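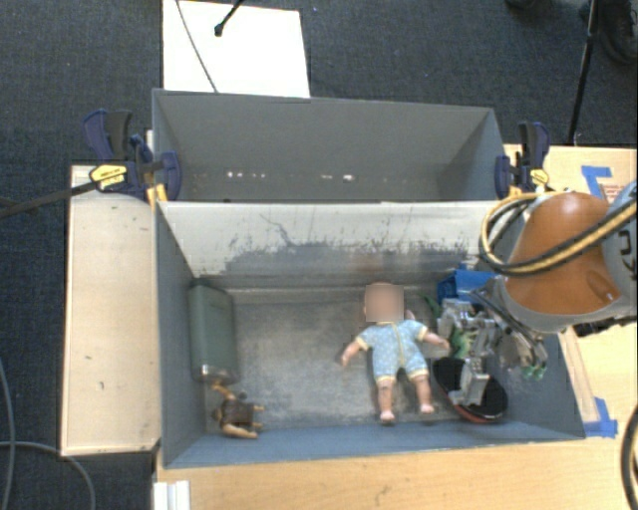 Greifen, was da ist
Wie ein Labor in Stallness seinem Roboterarm das Wühlen beibringt, ohne ihm zu sagen, wonach

20. April 2025

Zwischenstand, schnell aufgeschrieben, der Zug geht gleich. Zwei Tage Stallness, viel Kaffee, ein Notizblock voll mit halben Sätzen. Das Projekt heißt Woditine und die Frage dahinter ist alt: Wie greift eine Maschine Dinge, die sie noch nie gesehen hat? Aus einem Haufen, in dem sich alles gegenseitig verdeckt?

Die übliche Antwort: mehr Daten, mehr 3D-Modelle, mehr Simulation. Kugel, Zylinder, Quader, alles sauber vermessen. In Stallness haben sie das auch gemacht, Jahre lang. Lief in der Simulation prima. Am echten Arm dann weniger.

Also Kehrtwende. Zwei graue Kisten, Kante an Kante, mit Klemmzwingen festgesetzt. Der Arm nimmt aus der einen und legt in die andere. Ist die eine leer, geht es rückwärts weiter. Kein Mensch muss nachfüllen, keiner sortiert. Der Versuchsaufbau füttert sich selbst, theoretisch die ganze Nacht durch.

Und was liegt drin? Kein Industrieteil. Eine Babypuppe im hellblauen Strampler, auf dem Rücken. Daneben etwas Schwarzes, Ovales mit rötlichem Rand, in der Ecke was Blaues, Kastenförmiges, dazu eine kleine Spielfigur in Braun. Sieht nach Kinderzimmer aus, ist aber Methode. Eine Puppe hat Arme und Beine, die abstehen, Stoff, der nachgibt, und einen Schwerpunkt, den man ihr nicht ansieht. Genau solche Sachen bringen einen Greifer aus dem Tritt.

2380 Griffe umfasst der Datensatz jetzt. Klingt nach wenig, ist wenig. Große Labore rechnen in ganz anderen Zahlen. Der Witz liegt in der Auswahl: Das Verfahren, intern nur »Sollenis« genannt, versucht nicht einfach den Griff mit der besten Erfolgschance. Es sucht den, bei dem es sich am wenigsten sicher ist. Am Arm der Puppe ziehen oder quer über den Bauch fassen? Wenn das Modell bei beiden schwankt, probiert es den strittigen. Aus dem Fehlgriff lernt es, aus dem Treffer auch.

Die ersten 300 Griffe waren reiner Zufall. Kennt man aus der Literatur, braucht man als Startpunkt. Danach übernimmt die Unsicherheit das Steuer und ab da wird die Kurve steil. Nach 2000 Griffen lag das System gleichauf mit der Variante, die ausschließlich aus der Simulation gelernt hatte. Die letzten paar Hundert brachten dann noch mal einen kleinen Sprung, vor allem bei weichen und sperrigen Objekten. Bei flachen kaum. Flach bleibt schwer.

Getestet wurde mit 200 Griffen auf Gegenstände, die im Training nicht vorkamen. Die stellte Leemans, der Projektpartner, ein Logistiker mit Retourenlager. Retouren sind das eigentliche Ziel: aufgerissene Packungen, lose Teile, Spielzeug neben Haushaltskram. Bis heute Handarbeit, und zwar eine, für die sich schwer Leute finden.

Kurz zum Greifer, weil das oft untergeht. Metall, viele Gelenke, mehrere Fingerglieder. Ein simpler Sauger wäre billiger und bei Kartons schneller, an einem Strampler scheitert er aber schon mal. Mit Gelenkfingern lässt sich schieben, hebeln, einklemmen. Dafür gibt es auch viel mehr Arten, danebenzugreifen, und der Suchraum wächst enorm. Ohne kluge Auswahl der Versuche wäre man da ewig dran, heißt es im Team.

Verschleiß ist auch ein Thema. Die Rückwand der vorderen Kiste ist übel zugerichtet, dunkelgraue Flecken, Kratzer, oben noch ein Rest helle Fläche. Für die Bilderkennung ein Problem: Ein Modell, das auf sauberem Hintergrund gelernt hat, hält eine Schramme gern mal für eine Objektkante. Das Team hat im Februar diskutiert, ob man die Wände neu streicht. Man hat sich dagegen entschieden. In einem Lager streicht auch niemand die Kisten, und das Modell soll eben damit klarkommen.

Offene Punkte, und davon gibt es einige. Erstens das Gedächtnis: Was ganz unten liegt, vergisst das System, sobald etwas darauf landet. Zweitens die Ecken. Dinge, die an der Wand klemmen, werden oft gar nicht erst versucht, weil das Modell sich seines Scheiterns ziemlich sicher ist. Sicher heißt aber uninteressant, also lernt es dort auch nichts dazu. Ein Zirkel, der in der Methode selbst steckt. Abhilfe soll ein kleiner Zufallsanteil schaffen, der dauerhaft mitläuft. Zahlen dazu gibts noch keine.

Drittens die Zeit. Der Arm fährt vorsichtig, und ein strittiger Griff will gut überlegt sein. Für die Forschung egal, fürs Lager nicht. Bei Leemans rechnet man in Stück pro Stunde und da sieht Woditine bisher blass aus. Kommt später, sagen sie in Stallness. Erst treffsicher, dann schnell.

Der nächste Schritt ist ein zweiter Arm an einem zweiten Kistenpaar, beide sollen auf dasselbe Modell zugreifen. Ob sich die Erfahrung des einen wircklich auf den anderen übertragen lässt, bei anderem Licht und anderen Kratzern, weiß noch keiner. Der Aufbau dafür ist beantragt.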